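## Section 5: Covering and prepping your work table

*(last touched up Sunday, November 11, 2018)*
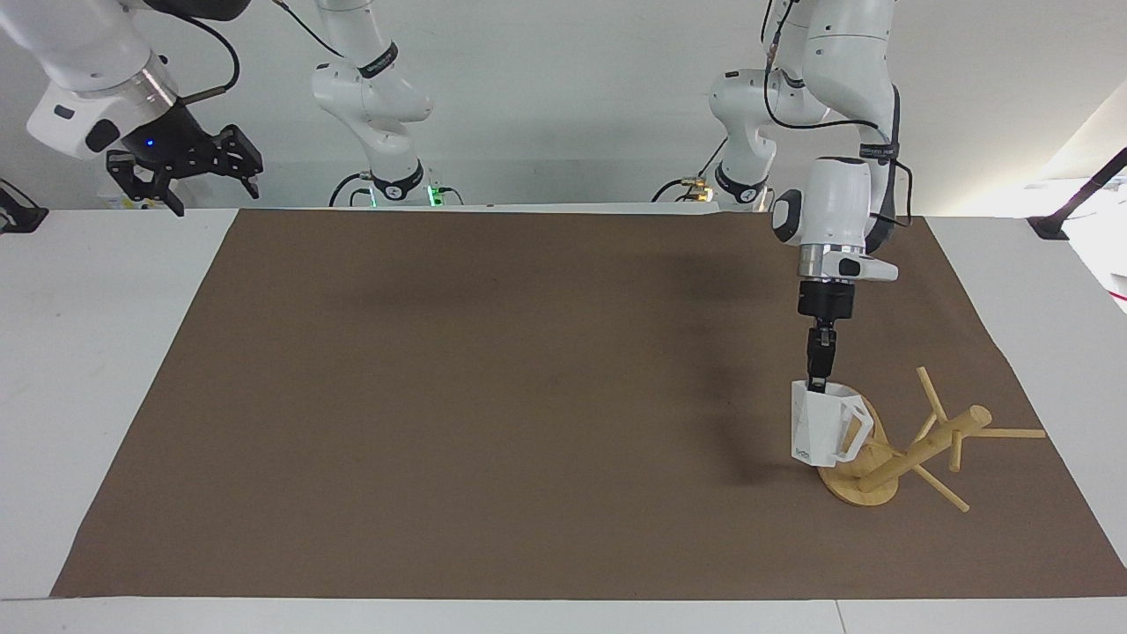 *Brown sheet laid on a white tabletop, with bare table showing along the front and both sides.*

Okay, so you've got the Nimri starter kit out of its carton and you're itching to start gluing. I get it! I skipped this section the first time I built one and spent my evening scraping adhesive off a table I liked a lot. Give it ten minutes.

**You'll need**

- the roll of kraft paper from the kit (or any heavy brown paper)
- low-tack tape
- a damp cloth and a dry one
- the small tub of Cusadix paste, lid ON for now

**Steps**

1. Wipe the table down with the damp cloth, then go over it with the dry one. Crumbs under the paper turn into bumps, and you'll feel every one of them when you score your book cloth.
2. Roll out the paper and cut it 2 inches shorter than the table on each side. You want a bare strip to rest your wrists and tools on (paste brushes excepted, please).
3. Flip the paper so the curl faces down. Press from the middle outward with your forearm.
4. Tape the 5 spots marked on the template sheet: four corners and the middle of the long back edge. Leave the front edge loose so you can slide scrap underneath.
5. Set your cover boards on the left and your text block on the right. If you're left-handed, swap them. Jihad Khoury, who tests these kits with me, is a lefty and builds the whole thing mirrored without any trouble.
6. Now open the paste. Stir it slowly! Fast stirring puts bubbles in it and bubbles end up under your cloth.

> **Note:** The Trandeda kit comes with a thinner paper. Use two layers and tape each one separately.

> **Caution:** Don't use newspaper. The ink lifts the moment paste touches it, and you'll have yesterday's sports scores on your endpapers forever.

> **Caution:** Keep the craft knife off this sheet. It protects against glue and that's all. Cut on the green mat from the Rumden tool pack, or on thick cardboard if you didn't buy the pack.

**How long does a sheet last?**

I get one full book out of each, sometimes a second if I've been tidy. Once there's wet paste anywhere near where your cover will sit, peel the paper up and lay a new piece. The roll in the kit is 35 feet long, so don't be stingy with it. Refills are on the order card in the lid pocket.

If the room is damp and the paper starts to ripple, let it relax overnight and retape in the morning. Mine always does this in January.

When the sheet's flat and the paste is smooth, go on to Section 6, where we finally get to glue something.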